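# Trade show install crew: pre-shift safety check, with my notes

I fill this out at the dock before we touch a crate, and I scribble comments as I go so the out-bound crew doesn't have to guess. If you're a casual off the list and somebody handed you this, welcome! Read the comments, they're the useful part. 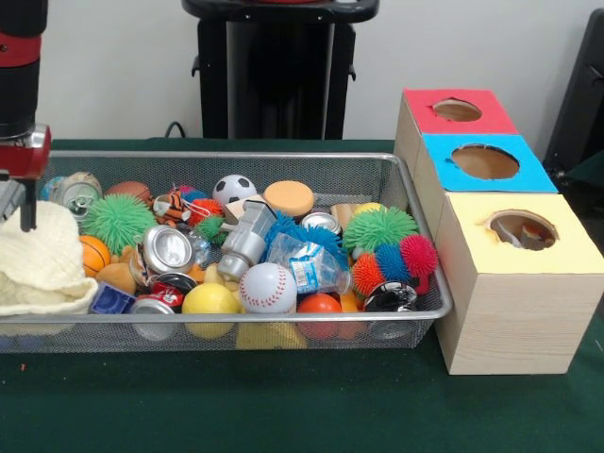

I've marked each line OK, FIX or ASK. OK means I looked at it myself this morning. FIX means it needs doing before anybody works in that spot. ASK goes to the steward or to show management, and please don't settle it on your own with a roll of tape.

## Dock and freight aisle

- [x] **Dock plates seated and pinned: OK.** Door 2 was sitting a hair high again, so I had it reset and walked it twice.
- [x] **Freight aisle clear, full width: OK.** It was clear at 6 a.m., anyway. Ask me again once the Pasedex crates start rolling in (they ship everything in boxes the size of a garden shed, and the empties pile up fast).
- [ ] **Forklift horns and backup alarms: FIX.** The small lift has a horn that sounds like a sick goose. It's tagged out. Please don't pull the tag because you "only need it for one skid."
- [x] **Propane cage locked: OK.**

## People and gear

- [x] **Sign-in sheet matches dispatch slips: OK.** All the A's and B's showed up. We had two C's without slips, and I sent them back to the desk to get that straightened out before they clocked in. No slip, no floor, and it protects you too if you get hurt.
- [x] **Vests and hard-toe shoes: OK.** One fella came in running shoes and went back to his truck for boots. Thank you!
- [ ] **Hard hats under the rigging: ASK.** The riggers want hats on anywhere inside their tape line. The show book only says "during lifts." I'm going with the riggers until I hear otherwise, and I'd like it in writing.
- [x] **Gloves, spare box: OK.** Mostly larges. If you have small hands, bring your own for now.

## Ladders and lifts

- [x] **Ladders, feet and spreaders: OK.** I pulled one with a bent rung last show and it hasn't snuck back in.
- [ ] **Scissor lift daily card: FIX.** The card was blank for yesterday. The lift runs fine, but I don't care how fine it runs, a blank card means it stays parked until somebody qualified goes over it and signs.
- [x] **Harnesses: OK.** We've got 5 on the rack, all with tags I could read. The one with the frayed leg strap went in the trash, cut up first so nobody gets sentimental.

## Power and floor

- [ ] **Cords across walkways: FIX.** The Drulteck booth has a cord running straight over the cross aisle with no ramp on it. I told their lead, they were nice about it, and they're waiting on the electricians. Walk around by the back drape until it's done.
- [x] **Carpet seams taped flat: OK** on the main aisle. I haven't checked the side rooms, so do those on your own round.
- [x] **Extinguishers visible: OK.** The Setach banner was hanging over one and we slid it down.
- [ ] **Exit doors: ASK.** The east door opens, but you have to lean on it. I reported it and I've got the ticket number on my clipboard. Fuchs has its crates staged close to that door too, and I'd like them moved back a good bit.

## Breaks, heat and first aid

- [x] **Water stations: OK,** both filled.
- [ ] **Fans on the dock: FIX.** It was some 90 degrees in there by the end of the last move-in and we had one fan going. I've put in for more. Until they come, rotate people off the trailers and don't be a hero.
- [x] **First aid kit: OK,** though we're low on the big bandages.

## Left for the afternoon lead

Recheck the horn, the lift card, the cord ramp and the east door, and put your initials next to each. The desk has the blank incident forms in the top drawer. Near misses go on them too, even the embarrassing ones (I filled out one on myself in November for backing into a drape pole). Extra copies of this sheet are behind the time clock.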